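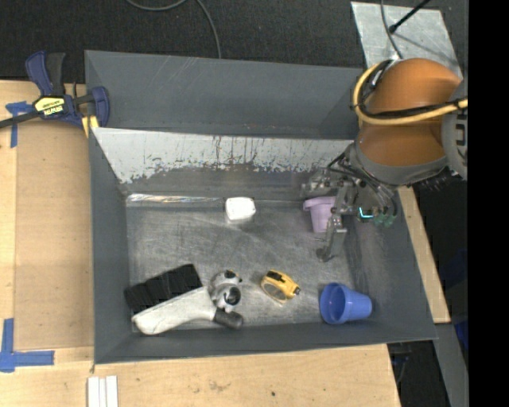 Most kitchen drawers get sorted once, on the day you move in, and then fill up again with whatever has no other home. The method on this page empties one drawer at a time and takes an evening. You need a clear table, a bin or deep tray to tip things into, a damp cloth, a tape measure and a pencil. A metal bin with sloped sides is good for the job, and it does not matter if the floor of it is scuffed and scratched. Small plastic things such as a lavender cup are easy to pick out against plain grey.

Before you start

Pick the drawer you open most. In our kitchen that is the one under the worktop beside the cooker. Leave the cutlery drawer for another day unless it is the one that annoys you.

Step 1: Empty it completely

Take the drawer off its runners if it will come. On most units you pull it fully out, lift the front and draw it towards you. Tip the contents into the bin. Do not sort as you go.

Step 2: Clean and measure

Vacuum the crumbs out of the corners, then wipe the inside with the damp cloth and leave it to dry. Measure the width, depth and height on the inside. Write the figures in pencil on the underside of the drawer, where you will find them next time. Ours is 243 mm wide inside, and the usable height is less than it looks on account of the rail across the front.

Step 3: Sort

Make four piles on the table: used every week, used now and then, belongs in another room, and rubbish. Dead batteries go to a collection point and should be kept out of the household waste. Keys you cannot place can go in an envelope marked with the month. If it is still sealed next July, the keys can go.

Step 4: Divide the space

You can buy dividers or make them. We used the Festico set, which comes with 5 strips that slot together and can be cut with a sharp knife. Cut each strip 1 mm short so that it slides in without bowing. The Grindus trays are sturdier but come in fixed sizes, and the narrowest is 137 mm, so two of them will not fit side by side in a drawer like ours.

If you are making your own, thin offcuts of wood are fine. Sand the top edges.

Step 5: Put things back

Weekly things go at the front. Long items lie front to back, never across, or they will catch when the drawer opens. Put the second pile behind them or in a lower drawer. Leave one section empty for whatever turns up next.

Refit the drawer and open and close it a few times. If it sticks, check that both runners are seated before you blame the dividers. A little candle wax rubbed along the wooden kind helps. Metal runners should be wiped clean and left dry unless the maker says otherwise.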